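Turcotte Reports First Drill Results From Pundavum Copper Property

May 25, 2020 - Turcotte Resources has published the first assay results from its spring drilling at Pundavum, the copper and gold property which the company has held under option from Lusto Minerals for two years. The program was planned with nine holes. Seven of them were completed before the field work was suspended in March, and the results of the first four are now available.

The best section came from the third hole, which was drilled on the north side of the creek. It cut 90 meters of copper mineralization beginning at a depth of 200 meters. The company describes the rock as altered diorite with fine veins of quartz and chalcopyrite. Two of the other holes met the same unit, but in thinner sections and with lower grades. The fourth hole went through a fault earlier than expected and was stopped there.

In total the seven completed holes have a length of 3,949 meters. Samples from the last three are still at the laboratory, where work is slower than usual because fewer people are allowed in each shift. Turcotte expects to receive them during the summer and will publish them together.

"We are satisfied with the third hole, and we would like to know how far this zone continues to the north," said Florence Marchand, exploration manager of Turcotte. "For the fault we need to look again at the old maps. The position we used was from a survey made before our time, and it is possible that it was not drawn very exactly."

The property is reached by a gravel road from the village of Plirura, almost 30 km to the east. In the wet season the last part of the road can be used only by vehicles with four-wheel drive, and the drill rig was brought in by sections last year. The rig has stayed at the property. A small team remains in the camp to look after the equipment and to continue with the logging of core, and the workers change every four weeks instead of every two.

Under the agreement with Lusto, Turcotte can obtain a majority interest in the property when it has completed the agreed drilling and delivered a first resource estimate. Both companies have confirmed that the time limit was extended by one year on account of the suspension. No additional payment was made for the extension - the other terms stay the same.

Drilling should start again in August, if travel between the districts is permitted by then. The two remaining holes of the program will be drilled first. After this the company wants to add a short line of holes north of the creek, for which it has already asked the water permit. A meeting with the residents of Plirura about the use of the road is also planned before the rig begins to work. 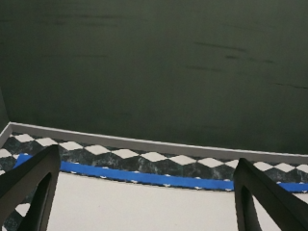
Green wall with gray baseboard. Computer rendering.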